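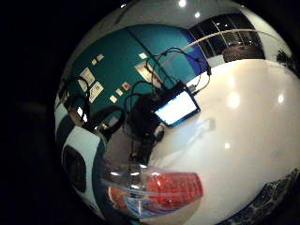
Small display and cabling at the edge of a white table, with paper notes on the green wall behind.

Bench Setup and Cabling Technician (part-time, fixed term)
Irngate, Holtov site
Reference 1529

Irngate is hiring one technician to keep its shared bench room in working order. The job covers small displays, stands, clamps, power and signal cables, and the notes and sheets posted on the walls. It does not include software support or purchasing.

Duties

Mount and remount small displays on table edges. Check that each clamp is tight and that the screen can be read from a seated position.

Route cables behind the equipment. Loops are allowed where a connector would otherwise be under strain. Cables may not hang in front of a screen or cross the work area of a table.

Label both ends of every cable. The present register lists 43 cables, and part of it is out of date. Bringing it up to date is the first task.

Keep the wall notes current. Staff post paper notes with bench bookings, fault reports and reminders. The technician copies fault reports into the log, dates them, and takes down those that have been closed. Notes without initials stay up until the writer is found.

Clear packaging from the tables at the end of each shift. Reusable bags go to the store; the rest goes to recycling.

Wipe down the white tabletops with the cleaner supplied. Solvents mark the gloss finish and are not to be used.

Requirements

Experience in assembling or maintaining bench equipment, paid or unpaid. Ability to crimp, strip and test low-voltage cable. Clear handwriting. Able to work under a table for short periods and to lift a monitor arm in its box.

A trade certificate is useful but not required. Applicants who have worked with Grareo clamps should say so, as most of our stock is of that make.

Hours and term

Two shifts of 6 hours per week, set with the room supervisor. The term is 8 months, with a review in January. Training on the register and the fault log is given during the first two shifts and is paid.

The technician reports to Dymphna Hegarty, room supervisor. Day-to-day questions on booking go to Éabha Egan.

How to apply

Send a resume of one or two pages and a short account of a cabling or mounting job you have done, including what was wrong at the start and how you tested the result. Photographs may be attached. Mark the application with the reference above and address it to Donal Rafferty, Staffing, Irngate.

Closing date: 2022-07-24. Applicants called for interview will be asked to mount a display and connect it at a bench.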